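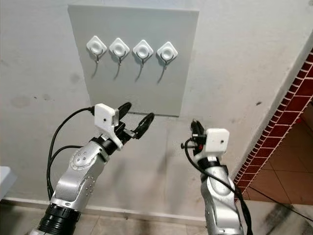
Photo: Vendula Kratochvíl / Tremumon

Datasets > Housing > Renters > Tremumon Wall Log

Overview Files Fields Issues License

Tremumon Wall Log

A table of things renters put on their walls, what they used to put them there, and what the wall looked like when they took them down. Adhesive hooks, picture strips, nails, screws, tacks, putty and a few odd methods are all in it. The table has 1838 rows from 86 rental homes. Each row is one item on one wall.

The log was started by Macarena Benítez after a dispute over a deposit in the Quintana building. She wanted to know which fixings left marks on painted drywall and which ones left marks on the older plaster in the back units. Renters in the building filled in a paper sheet at first. The sheet was later moved to a web form and opened to people in other buildings.

Version 2 replaces the first release. Row IDs have not changed, so notes made against the old file still line up.

What is in the folder

wall_log.csv – the main table, one row per item
homes.csv – one row per home, with building age band and wall type
codes.txt – the short codes used in the method and damage columns
form_text.txt – the wording of the form as people saw it
changes.txt – differences between the two releases

All files are UTF-8 with a comma as the separator. Notes that contain commas are in double quotes. Some spreadsheet programs will turn the home codes into dates when you open the file by double-clicking. Import the column as text.

Fields in wall_log.csv

The table has 9 columns.

row_id: Number given when the form was sent. There are gaps where test entries were removed.

home_id: Code that matches homes.csv.

room: Kitchen, bathroom, bedroom, living room, hall or other. Studios are entered as living room unless the item was in a separate bathroom.

item: What was hung, in the renter's own words, lightly cleaned for spelling.

method: Short code. AH is adhesive hook, AS is adhesive strip, NA is nail, SC is screw with or without an anchor, TK is tack, PU is putty, OT is other.

surface: Painted drywall, painted plaster, tile, wood, wallpaper, panel or unknown. Use "panel" for any board fixed to the wall that takes the hooks in place of the wall itself.

months_up: Whole months between hanging and removal, as the renter remembers it. Blank if the item is still up.

damage: 0 for none, 1 for a mark that wiped off, 2 for a mark that needed paint, 3 for a mark that needed filler and paint, 9 for not known.

notes: Free text. Often blank.

Weight is not a column. The paper sheet asked for it and most people guessed or skipped it, and the guesses were too far off to keep. If you need some idea of weight, the item text will usually give it to you. A robe and a cast iron pan are easy enough to tell apart.

How the damage code was assigned

Renters picked the code themselves from a short list. Benítez then read the notes and changed the code where the two clearly disagreed, for example where someone had picked "none" and then written that a strip of paint came off with the adhesive. Changed rows are listed in changes.txt with the old value next to the new one.

Whether a mark "needed" paint is a matter of opinion. Some renters painted over things a landlord would have passed, and some left things that cost them money. The code records what the renter thought at move-out. It does not record what was charged.

Known problems

The Quintana homes make up a large share of the early rows. The walls there have a glossy paint that adhesive holds well, and results from those rows should not be applied to flat paint. Filter on home_id if this matters to you. Quintana codes start with Q.

Bathrooms are short on detail. People often wrote "hook" for the item and nothing about what was on it. Steam is mentioned in the notes now and then but was never asked about.

Items that fell on their own are mixed in with items that were taken down. The second release adds the word FELL at the start of the note where this could be worked out from the text. It was not possible for every row, so a missing FELL does not mean the item stayed up.

Repeat use of the same spot is not tracked. If a nail came out and a hook went over the hole, there are two rows and nothing linking them.

The Cisteo rows

One set of rows came from a building managed by Cisteo, whose lease bans holes of any kind. Nearly everything there is AH or AS. Please do not read this as a preference. The same goes for the low number of screws in that group, which may be higher in real life than what people cared to report.

Privacy

Names, street addresses and unit numbers were taken out before release. Vendula Kratochvíl went through the notes by hand and removed phone numbers, names of landlords and one wifi password. If you find something that was missed, open an issue with the row ID only and leave the text out of it.

Suggested uses

The log has been used for a renter handout on move-out and for a class exercise in cleaning free text. It is too uneven for ranking one brand against another, and brand names were removed from the item column for that reason. A few remain in the notes.

Contributing

New rows are collected through the form and merged once a year, in November. Corrections to your own rows can be sent at any time. Include the row ID and the column to change. Kulolent hosts the form and the download page but does not edit the data, so questions about the contents should go to Benítez through the issues page.

License

Free to use and share with credit to the Tremumon Wall Log. The same terms cover the photo on this page.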